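Denix Residential Services: Accommodation Helpdesk
Ticket 271
Category: Bedding and linen
Location: Keskin House, second floor
Status: Closed

Subject: Fitted sheet working loose along the wall side

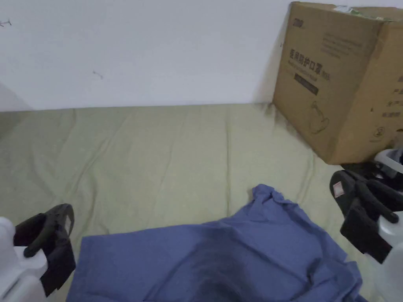
Reported by occupant, Saturday, 08:40
The green sheet supplied with the room does not remain in place along the wall. It is tucked in each morning and has come away again by the evening, after which creases form across the bed and the surface is uncomfortable to sleep on. The sheet has been changed once already, with the same result. I should be grateful for a replacement of the correct size, or for advice on what else may be done. I am presently sorting clothes and stored items on the bed and will clear it before any visit.

Helpdesk, Saturday, 09:15
Thank you for your report. Before a replacement is issued, please confirm the following.
Is the mattress the one originally supplied with the room?
Has a topper or additional pad been placed beneath the sheet?
What size is printed on the sheet label?
Please also remove the cardboard box and any clothing from the bed before you check the fit. Weight resting on one corner will draw the fabric towards it, and the remaining sides cannot then be judged fairly.

Occupant, Saturday, 11:05
The mattress is the original. There is a topper, which I purchased in May. The label on the sheet gives a depth of 25 cm. The bed has now been cleared and the sheet refitted, but it still lifts at the wall when I sit down.

Helpdesk, Saturday, 11:50
The sheets held for Keskin House are the Cadent standard pattern, intended for the mattress alone. With a topper in place the combined depth is likely to exceed the pocket of the sheet. Please carry out the steps below and report the outcome.
1. Draw the bed away from the wall so that all sides can be reached.
2. Remove the sheet and the topper. Refit the sheet to the mattress only.
3. Fit the corners on the wall side first, then those facing the room.
4. Smooth the fabric from the centre outwards and return the bed to its position.
5. Use the bed for one night in this state.

Occupant, following day, 10:20
Steps completed. Without the topper the sheet stayed in place overnight. I would nevertheless prefer to keep the topper.

Helpdesk, following day, 14:30
Noted. The sheet is not faulty and has been recorded as sound. A deep sheet from the Hodel range has been reserved in your name at the linen counter. Please bring the present sheet with you for exchange. There is no charge. Items in storage boxes may be kept in the cupboard or beneath the bed, provided that the space beside the heater remains clear.

Occupant, 14 days after first report
Deep sheet collected and fitted over the topper. No further difficulty to report. The ticket may be closed.

Resolution: Sheet depth unsuitable for mattress with topper. Exchanged for deep pattern.
Linen record for the room amended accordingly.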